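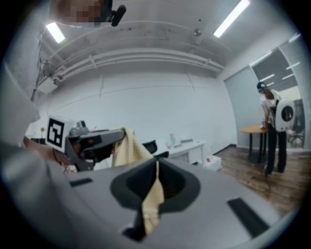 Danish Pirzada asked at the end of last week why a course on household textiles spends a whole session on washing, when the fiber chapters already told us what water does to cotton. Fair question, and I gave a bad answer in the hallway. Longer one follows. Rest of you can use it too, it's the core of unit 2.

Handout 2 — Care and wear of household cloth
2018-09-11
Read with chapter on cellulose fibers. Bring swatch cards.

Why washing gets its own session

Fiber chapter = what one fiber does. Cloth is a structure. Yarn twist, weave, finish, dye, sewing thread, all of it reacts, and not at the same speed. A cotton fiber is stronger wet than dry. A cotton towel still dies in the laundry. Both true. The chapter explains the first one only.

Most household cloth wears out from rubbing, heat and bad chemistry. Use is a smaller share than people think, except for kitchen cloths and seat covers.

Four things that clean

Old diagram, you have all seen it, the circle cut in four: water temperature, time, chemistry, mechanical action. Turn one down and another has to go up. Cold wash — longer cycle or more detergent. Short cycle — hotter or rougher. I will ask you to redraw it for a hand wash, a front loader and a top loader. Do not draw three equal circles, think about it first.

Water itself is the carrier for all four. Hard water eats detergent before the detergent gets to the dirt. Gray towels are often a hard water problem and get blamed on the machine.

Cotton

Takes heat. Takes alkali. Does not take acid well, so rinse if you use vinegar and don't leave it sitting. Chlorine bleach works on white cotton but weakens it every time, worse if the bleach goes on undiluted. Pinholes in a bed sheet, no tears nearby, usually bleach splash.

Shrinkage: two kinds, keep them apart in your notes.
Relaxation shrinkage. Cloth was stretched in weaving and finishing, first wash lets it go. Mostly done after a few washes.
Progressive shrinkage. Keeps going. Wool is the classic case, felting, see below.

Fabric softener on towels — coats the fiber, feels nice, absorbs less. Phong La tested this last year for a term paper, drop test on terry swatches, and the treated ones were slower every time. Paper is in the binder by the door. Read the method section at least, it's short and well done.

Linen

Like cotton but stiffer and creases hard. Wet strength also good. Weak spot is the fold line. Tablecloths stored on the same fold for years will split along it. Roll them or refold in a different place.

Wool and silk

Protein fibers. Everything flips. Alkali is the enemy, acid is tolerated. Chlorine bleach dissolves them, and I mean dissolves, we will do it in a beaker in October.
Felting needs moisture, heat and movement. The scales on the fiber catch and ratchet in one direction. Can't be undone. Stretching a felted sweater back gets you a thin felted sweater.
Silk loses strength wet. Support it when lifting from the basin. Perspiration and sunlight both bad, curtains go first on the window side.

Polyester and blends

Polyester hardly takes up water so it dries fast and keeps its shape. Likes oil though. Collar grease, cooking fat, body oils hold on, and the smell comes back when the shirt warms up. Pre-treat before washing, not after the dryer.
Blends: follow the more delicate fiber for heat, follow the more stubborn one for stains. Pilling is worse in blends becuase the strong fiber anchors the little balls of the weak one. Pure cotton pills too but they fall off.

Drying

Line: slow, gentle, stiff towels. The stiffness is water bonding neighboring fibers as it leaves, shake hard before hanging and again when dry.
Tumble: soft, fast, and the lint in the filter is your cloth. Weigh it some time. Overdrying does most of the damage, the last stretch when there's no water left to protect the fiber.
Sun: bleaches whites a bit, fades colors a lot. Hang colored things inside out.

Abrasion, how we measure it

Lab standard is rubbing cycles to first broken yarn. Our Clultetti tester runs a disc of reference wool over the sample. Last term's plain weave cotton went 1,380 cycles, the loose basket weave gave up at 400. Same yarn in both! Only the weave changed. Long floats catch, short floats don't. Put that in your notes in big letters, it is on the midterm in some form.

Stop the machine to inspect every 25 cycles once you see fuzz. Before that you can go longer between checks.

Reading for next time

Brendley, chapter on finishes, skip the part about flame retardants for now.
Zaidi, the section on care labels. Symbols by heart please. Tub, triangle, square, iron, circle. The triangle is bleach, half the class wrote dryer last year.

To hand in

Swatch card with one washed and one unwashed piece of the same cloth, measured both ways, warp and weft. Label warp direction BEFORE you wash, you will not find it again so easily on the plain weaves. Write the percent change, show how you got there. Names on the back.

Anyone without access to a washer, the Florngate room is open after class, bring your own detergnet.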